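Search this site Search Go

Buying the arms is the easy bit, says Golshifteh Talebi

17 July 2025

I'd gone to Fiven with a notebook full of questions about price, and Golshifteh Talebi answered the first one before I'd got my coat off. "Everyone wants to know what the arms cost," she said. "Ask me what I forgot to put in the budget, that's a much longer chat!"

So I asked. She looks after equipment for the cable sorting project, and she'd been through two rounds of quotes by April, one from Borusov and one from Muli. Borusov came out cheaper on paper. Then she read the small print (properly, with a pencil, she says) and found the spare fingers were extra, the mounting rail was extra and delivery was a separate page altogether.

"I had one neat line that said 'arms, pair'. It should have been a whole sheet." 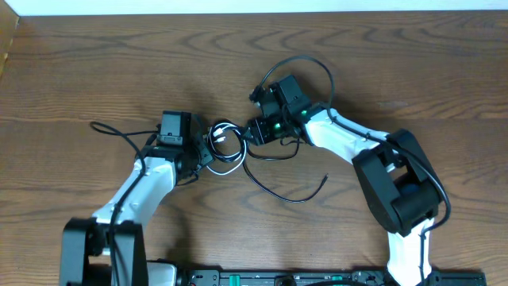 What went on the sheet in the end? Spare motors, spare grippers, a decent table, and a pot of money for things that wear out, which she had to fight for. I said that sounded like running an old car and she laughed and said her old car had a better parts supplier. She asked for three spare sets of fingers and got two, and she's already planning to ask again.

Cables were what she'd wanted to spend the whole first year on. Loads of firms have drawers of them to sort and hardly any enjoy doing it, but they're awkward, floppy things, and a quote based on picking up boxes tells you next to nothing. "Take your own mess to the demo," she told me. "Don't let them hand you a nice stiff block. I took a carrier bag of leads and tipped it out."

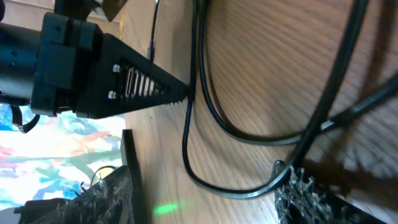

A gripper finger over the tabletop, with cables laid out across the wood.

I wanted to know how she'd picked between printed parts and machined ones, as I'd have gone straight for the shiny metal. She wouldn't, or not at first. Her view is that you'll change your mind about the fingers before you change it about anything else, so keep that bit cheap and put the money into support hours. She'd booked 143 of those through Plamunent, spread over the year, and I must have pulled a face because she said, "Yes, my boss did that too."

We went back and forth on this for a good while. I still think it's a lot of hours for a pair of arms. She thinks I've never waited on hold with a demo the next morning, and fair enough, I haven't.

She'd also tell anyone planning a setup like this to leave bench time in the budget, meaning somebody's wages while they fiddle, and to write it down as its own line so it can't be nibbled away.

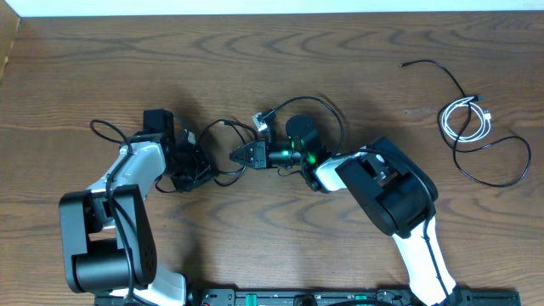
Golshifteh Talebi had one more thing to add when I sent her my draft: could I please say that leasing is worth a look too, and that she'd ask any supplier what happens to the spares if you hand the arms back early. She's getting a lease quote from Muli for next year and has promised to let me see it, minus the rude notes in the margin.

We use cookies to make this site work and to see which pages people read. Accept all Manage choices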